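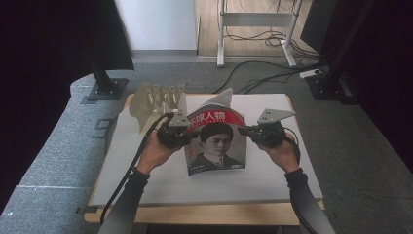
Magazine with a red banner cover, next to a beige slotted tray

Magazine storage and swaps – your questions

We get the same emails every week so it's all in one place now. Runik members, same rules apply.

Do you take magazines in other languages?
Yes. Chinese, Spanish, Polish, anything. Chinese titles go quick at the Fuvarel desk, so bring more if you have them.

My copies won't lie flat. Still ok?
Fine. Curled is fine. Put them under something heavy overnight, a couple of big books will do. Don't iron them (people ask).

A page has come loose. Tape?
No tape please. It goes yellow and pulls the ink off. Tuck the page back where it belongs and put a note on the front so we know.

How do I get a label off the cover?
Hair dryer on low, peel slow from a corner. If it starts lifting the color, stop and leave it. We don't mind labels.

Do they go standing up or flat?
Thin ones flat, in short piles. Thick ones can stand if they're packed snug – half-empty holders are what makes them bend over.

Can I use a slotted tray?
Depends on the slots. Measure before you buy. Wullis trays are ok for thin issues, the Kartha ones are too narrow for most of what we see. Returns are with the store, not us.

How many can I bring at once?
38 per visit. More than that, email first. Shelf space is tight, we have 517 issues waiting to be sorted as it is.

How far back do you go?
Anything from 2000 on. Older stuff we look at case by case, and it can take a while to here back.

What don't you take?
Damp, moldy, or missing the cover. Catalogs. Phone books, please no.

When is drop-off?
Until 5 pm. Closed all of July. Don't leave bags outside teh door, they get rained on.

This site uses cookies to remember your settings. Accept all | Manage cookies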